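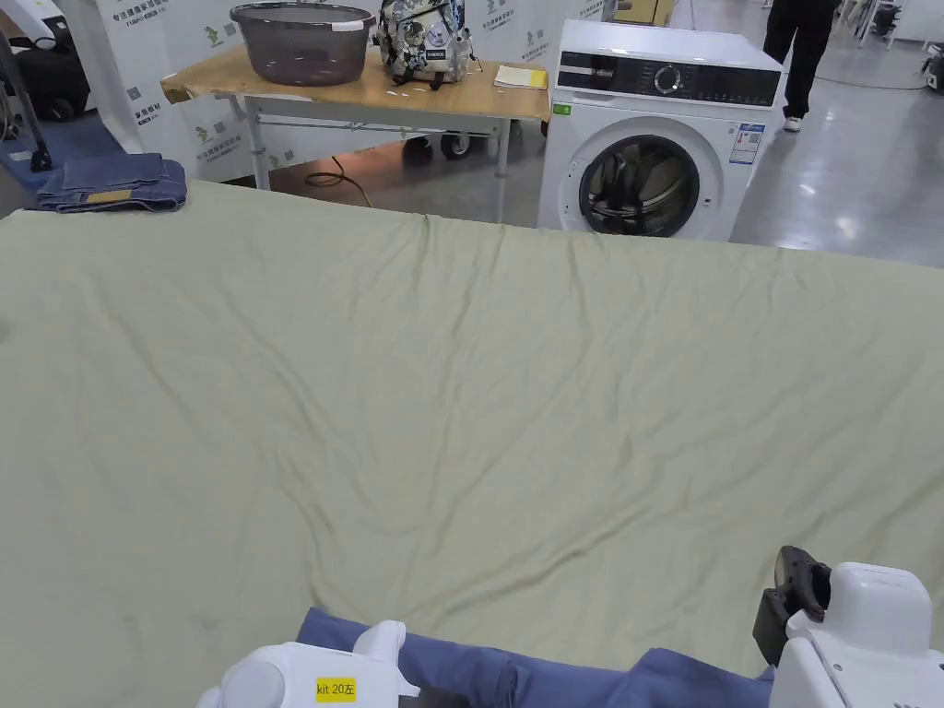 March 14, 2018

I changed the bed over this week. The flannel set came off and the sage green sheet went on, along with the blue cover that I bought to go with it last August and then hardly used. I do this every year when the radiators go down to the low setting, and every year I forget how I did it the last time, so I am writing it down.

The green sheet is a flat one. I gave up on fitted sheets two apartments ago. The elastic goes before the cloth does, and then you have a bag with loose corners that comes off the mattress at night. A flat sheet can be turned end for end when the middle starts to thin, and when it is too worn for the bed it can be cut up for pillowcases. I have two pillowcases from an old white one and they are the best ones in the closet.

The trouble with a flat sheet is that it comes out of the closet full of creases. Mine had been folded since fall. I own an iron, a Hekolham that was left behind by the previous tenant, and I don't use it on anything wider than a shirt. What works well enough is this:

- Spread the sheet over the mattress with the same overhang on both long sides.
- Mist it with plain water from a spray bottle. It should feel like laundry that needs another ten minutes on the line.
- Smooth it from the middle out with the flat of the forearm.
- Tuck the foot end first and pull from the head.
- Leave it for 30 minutes with nothing on top.

The long ridges go down a lot in that time. They don't vanish. The rest comes out after a night of sleeping on it.

For the corners I do the hospital fold, which my aunt taught me. Tuck the end under, lift the side edge up onto the mattress so it makes a triangle, tuck what hangs, drop the triangle, tuck again. I did it wrong for years by tucking the side first.

The blue cover is the part I dislike. It is a middle blue, close to worn denim, and it takes me longer than the rest of the bed put together. I have tried the method where you turn the cover inside out, lay the duvet on it, and roll the whole thing up like a rug. Tín Hoàng swears by it and did it in front of me in under two minutes. When I tried it alone I ended up with the buttons on the inside. I now reach in, grab the two far corners through the cloth, grab the duvet corners with them, and shake. It's slower but I only have to do it once.

I also sewed ties into the inside corners this time. There are 4 of them, cut from cotton tape, and each one loops around a bit of the duvet corner. The duvet used to slide down so that by February I was sleeping under an empty strip of cover. I'll see by summer whether they hold.

On washing. Everything that goes on the bed gets washed at 60 if it is white and at 40 if it is colored. The dial on my machine is in Celsius, which confused me when I moved in. I tried the green sheet at the hotter setting one time and it lost some of its color, mostly along the hem. I don't use softener on bedding. It makes cotton feel slick, and towels washed in the same load stop drying anything.

I carry it all back and forth in a plastic basin. I had a woven basket before, a Dellska, and it was nicer to look at, but it snagged the flannel and it could not hold anything wet. The basin rinses out in the shower. It also does for soaking, and for hauling potatoes up from the car.

The flannel set is now clean and folded. I store each set inside one of its own pillowcases, so there is no hunting for the second one in the fall. I got the idea from the leaflet that came with some Flulero towels and it is the only useful thing I have ever read in a leaflet. Jeans and sweaters live on the shelf under that. The jeans I fold in half and then in thirds, with the label end out so I can tell the pairs apart without unfolding them.

I still need a second sheet in this green. The store where I bought mine, Harries, has moved out past the ring road and the website only shows it in gray and a sort of mustard. I emailed them and they said to try again in a few weeks. If they don't get it back I will probably take the gray, but I'd like to see the cloth first. The last thing I ordered without touching it was a mattress pad that crackled whenever I turned over, and it is still in the bottom of the closet because I haven't decided what to do with it.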